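Applies to the Temba two-hand gripper set as installed in the Sakbridge washroom cell. For the Skestthorpe cell, use the separate page; cable lengths and outlet positions differ.
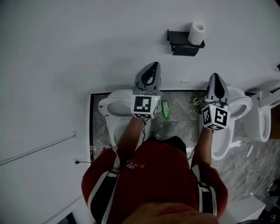
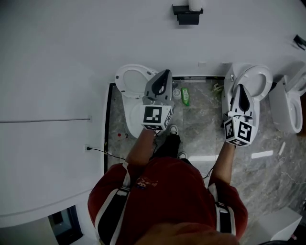
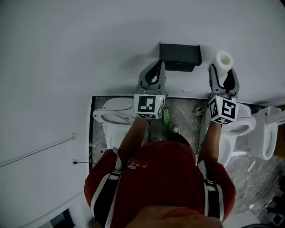

*Temba pair in use, Sakbridge washroom cell. Last picture: paper roll in the right gripper.*

## Setup

**What order do I power things up in?**
Prunis logger first, then the left gripper, then the right. Wait for a steady green light on each gripper before you start the next one. If both are started together they sometimes swap sides in the log, and the session has to be relabeled by hand.

**How should the cables run?**
Along the forearm, under a strap at the wrist and another above the elbow. Leave enough slack to straighten the arm fully. A cable that pulls tight at full reach will work the connector loose within a few sessions.

**Does the marker cube need to face a certain way?**
Yes. The cube is keyed and fits its mount in one position only. If it has to be forced, it belongs to the other hand. Left and right cubes carry different patterns and are not interchangeable.

**How long is the warm-up?**
5 minutes. Run the jaws open and closed 10 times during that period, then zero them fully closed with nothing between the fingers.

## During a session

**The green light went out. Can I keep going?**
No. Stop, set the gripper down and check the plug at the grip end. If the light comes back, zero the jaws again before you continue. Data recorded with the light out has no jaw position in it.

**Tracking drops when I reach toward the wall. What is wrong?**
Usually the wrist is rolled so far that only one cube face is in view, and at a steep angle. Keep two faces visible where you can. Glare on the tile can also wash out a pattern. Dim the ceiling light one step and try again.

**The paper roll slips out of the fingers.**
Check the inner edge of each finger for dust. Paper lint builds up quickly and lowers the grip. Wipe both fingers with a dry cloth. If the roll still slips, check jaw closure against the 26 mm gauge block.

## Care and repair

**How do I clean the cubes?**
Dry microfiber only. Alcohol lifts the print at the corners. A cube with a chipped or lifted corner should be replaced, since a patch of marker pen will not read correctly.

**How often are finger pads changed?**
Every 4 weeks, or sooner if the edge is cut or glazed. Change both pads on a gripper at once. Pads from the August batch are slightly thicker and need the short screws.

**One jaw closes later than the other.**
The link screw under the body cover has backed out. Power down, unplug, remove the cover and turn the screw until the play is gone. Do not use threadlocker on it. Zero the jaws and repeat the gauge block check.

**Do I have to recalibrate after swapping a cube?**
Yes, on that side only. Choose Cube Offset in the Prunis menu and follow the prompts. Note the new offset on the card in the gripper case.

**Where do faulty parts go?**
Bag and tag them with the side (L or R) and the fault, then put them in the Temba return bin at Skestthorpe. Sakbridge holds spare cubes and pads but no spare bodies.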